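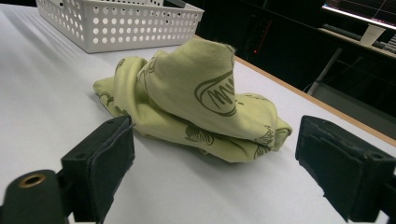 Keeping Solder Paste Consistent: Our Stencil Printing Project
Sofia Kyriakidis, for the Skarkar team
Final report, 10th October

What we set out to do

When our team started this project in August, most of us thought that a bad solder joint came from a bad oven. You heat the board too much or too little and the joint suffers, right? Then our lab instructor handed us a box of rejected boards from the teaching line and told us to look at them under the microscope before we touched a single oven setting. What we saw was mostly a paste problem! Some pads had a big blob on them, some had hardly any, and a few pairs of neighboring pads were joined by a little silver bridge.

So our question became a simple one. How much of the variation in our joints starts at the printing step, and can students with ordinary lab equipment bring it down?

A little background

For anyone reading this who hasn't done the assembly course yet: solder paste is a mix of tiny metal balls and flux, and it goes onto the board through a thin metal sheet with holes cut in it, called a stencil. You lay the stencil on the board, pull a blade across it with paste in front, and lift the stencil away. The paste that stays behind on the pads is what melts in the oven later. It sounds like screen printing a poster, and it feels like it too (we all got very attached to our blades).

The trouble is that every one of those moves can change. The blade angle, the pressure, the speed, how fast you lift, how long the jar has been open. On a fully automatic line a machine repeats them the same way all day. On our bench it was three tired people and a hinge.

The setup

We used the Pindel board, which is the small sensor board from the second-year course. It has a mix of large pads and fine ones, so it shows trouble quickly. Our printer was the lab's manual Plandel frame, with a hinged stencil holder and 2 alignment pins. All of the printing was done in the Semeniuk lab, at the bench farthest from the door, because we found out early that the draft there dried the paste out.

We printed 300 boards in all. That number was set by our paste budget, and we argued over it for a whole afternoon before agreeing. We split the boards into 3 equal groups:

Group A: printed freehand, the way we were first taught.
Group B: printed with a guide rail that held the blade at a fixed angle.
Group C: printed with the rail, plus a stencil wipe after every 11 boards.

Each print was checked under the microscope against a photo card showing low, good and high paste, and then scored pass or fail. The person scoring didn't know which group a board came from. That took a lot of shuffling of trays, but I'm really glad we did it.

What we found

Group A was all over the place, and you could tell who had been printing from the boards alone. I push too hard, so my boards had scooped-out paste on the large pads. It was a bit humbling to see my own hand show up that clearly in the results!

Group B was much better on the large pads. The rail is just a piece of bent metal with two screws, and it did more for us than any amount of practice. The fine pads still gave us bridges late in a run, though, and for a while we couldn't work out why. We blamed the jar, then the blade, then the room.

The answer was on the underside of the stencil. A thin smear of paste builds up there with each print, and after enough boards it starts to spread between pads that sit close together. Group C had the fewest fails of the three, and the late-run bridges nearly went away.

Things that went wrong

Our first guide rail was too short and let the blade tip at the end of the stroke, so we had to throw out the practice boards from that day. We also forgot to write down when the jar was opened during the first session. Those boards are still in the count, and anyone using our tables should keep that in mind.

The pass and fail scoring is rough as well. A proper paste height measurement would have told us a lot more, but the height gauge was booked solid until after our deadline.

What we'd like to do next

We would love to try different wipe intervals. We picked ours early on and never tested a shorter or longer one. The lift speed is still done by hand too, and we have a sketch for a small damper on the hinge that another team is welcome to build. The guide rail drawing and our scoring card are in the project folder at the Semeniuk lab, and the spare rail is in the drawer under the Plandel frame.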